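Looking after the arm at Hisley

11 June 2022

Most of my week at Hisley went on the small arm on the white table, the one we use for the Prelden handling jobs. The gripper had started closing slightly off, so I did the full check instead of just re-zeroing it.

Cables first. The thin one to the gripper needs enough slack for the wrist to turn, but too much and it drags on whatever is underneath. I moved the tie along by 2 cm and ran the wrist to both ends of its travel by hand.
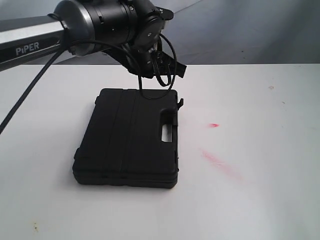 The wrist screws get a check every 48 hours of running. Two had backed off a little, so I took them out, cleaned them and put them back with a drop of threadlock. Then power on, home, and load the Zongate settings file. If it stops with error 1607, the gripper hasn't been found and the plug wants reseating.

After that I try a grip on something flat and fairly stiff. I pinch it near the edge, because a bad alignment shows up there sooner than in the middle. 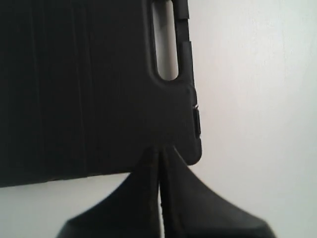 Closing the fingers

With nothing in the gripper, close it slowly and look at the tips through the wrist camera. I set the zero here, at low force, and save it before doing anything else.

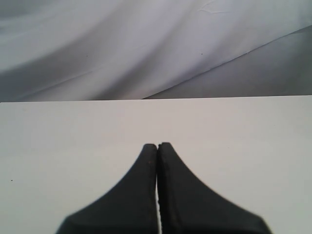 I forgot to save in March and had to do the lot again. The finger pads will want replacing before long, and I've asked Ratanaporn for a price on a new set. Next job is the base bolts, which I haven't touched yet.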